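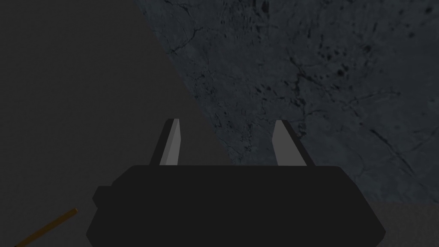
**What is reverberation time?**

Reverberation time is the time a sound takes to fall by sixty decibels after its source has stopped. It is written T and measured in seconds.

# Chapter 5. Reverberation in Small Recital Rooms

## 5.1 Scope of the chapter

Chapter 4 treated the single reflection: one source, one surface, one listener. A real room returns many thousands of reflections in the first second, and they can no longer be followed one at a time. This chapter replaces the single path with a statistical account of the whole sound field. It covers rooms used for solo piano, voice and small ensembles. Large concert halls are taken up in Chapter 7, and outdoor stages in Chapter 9.

The reader should be able to use logarithms and should know the decibel scale from Section 2.3. All volumes are given in cubic meters and all areas in square meters.

## 5.2 Growth and decay

When a pianist strikes a chord and holds it, the sound level in the room rises quickly to a maximum. At the start of the note the source supplies more energy than the surfaces remove. As the level rises, the surfaces remove more. While the strings sound strongly, the two rates come close to balance.

When the dampers fall, the supply stops and the surfaces continue to absorb. On a decibel scale the level then drops along a line that is nearly straight, provided the room is of regular shape and the absorbing material is spread evenly. Rooms with a deep stage recess or an open stairwell often show a bent line, with a fast first portion and a slower second one. For such rooms a single value of T is a poor summary, and both slopes should be reported.

A full drop of sixty decibels is seldom measured directly. Background noise from ventilation or traffic hides the end of the decay. The usual practice is to measure a drop of twenty or thirty decibels, beginning five decibels below the starting level, and to extend the line.

## 5.3 The Sabine formula

For a room of volume V with total absorption A, reverberation time is given by

T = 0.161 V / A

The total absorption is found by multiplying the area of each surface by its absorption coefficient and adding the results. A coefficient of 0 describes a surface that returns all of the sound, and a coefficient of 1 describes one that returns none. An open window is assigned a coefficient of 1. Values for common materials are listed in Appendix B.

The formula assumes that sound arrives at every surface equally from all directions. The assumption is weak in rooms with heavy curtains on one wall and bare plaster on the others. It fails when the average coefficient is high, and the correction in Section 5.6 should then be used.
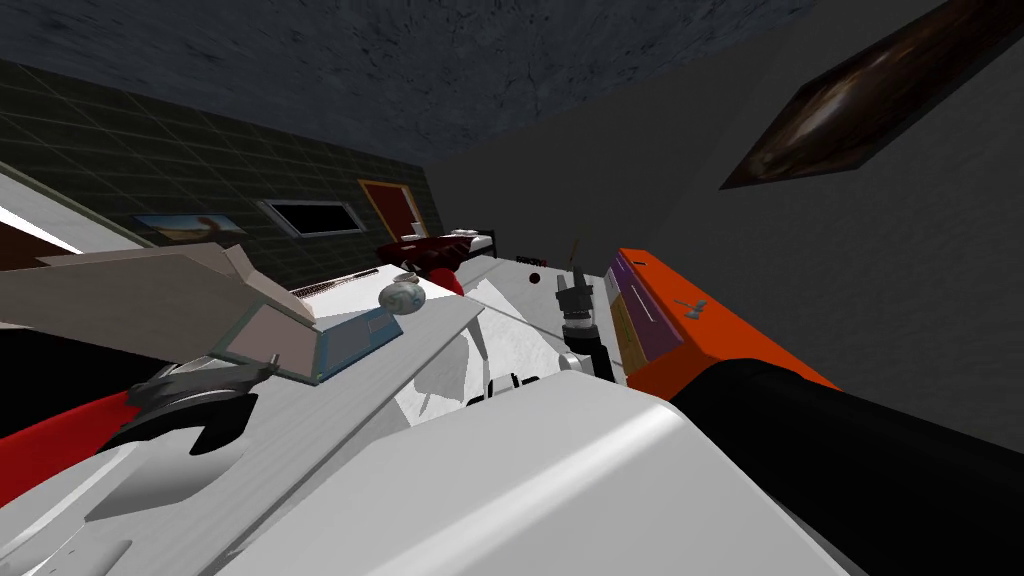 *Figure 5.1. White tabletop between two arms.*

## 5.4 Calculation for the Magalhães Room

The Magalhães Room at Nurnholm is a rectangular recital room with a volume of 832 cubic meters. Its total absorption when empty is 134 square meters at middle frequencies. The reverberation time is

T = 0.161 × 832 / 134 = 1.00 second

The room seats 54. If each seated listener adds 0.5 square meters of absorption, a full audience adds 27 square meters, and the total becomes 161 square meters. The reverberation time falls to 0.83 seconds.

A change of this size is easily heard. A ragtime piece with a steady left hand and a syncopated right hand will sound clearer in the full room than it did at rehearsal, and the player may find that more pedal is needed in the slow strains. An unaccompanied singer will notice the loss of support first. Padded seats reduce the difference between the empty and full conditions, as an unoccupied padded seat absorbs nearly as much as a seated person.

The hall at Zenwood, with 300 seats, is discussed in Section 5.7. There the seating dominates the total absorption, and the condition of the walls matters less.

## 5.5 Frequency dependence

Absorption varies with frequency, and so does T. Thin wood paneling over an air space absorbs low notes and reflects high ones. Carpet does the reverse. A room treated only with carpet will therefore sound dull and heavy - the bass continues after the treble has gone. The former practice room at Zundwood had this fault until its carpet was removed in October and paneling was fitted to the rear wall.

Reverberation time is normally reported in octave bands from 125 to 4,000 hertz. Where one figure is quoted, it is the average of the 500 and 1,000 hertz bands, and this convention is followed in the remaining sections.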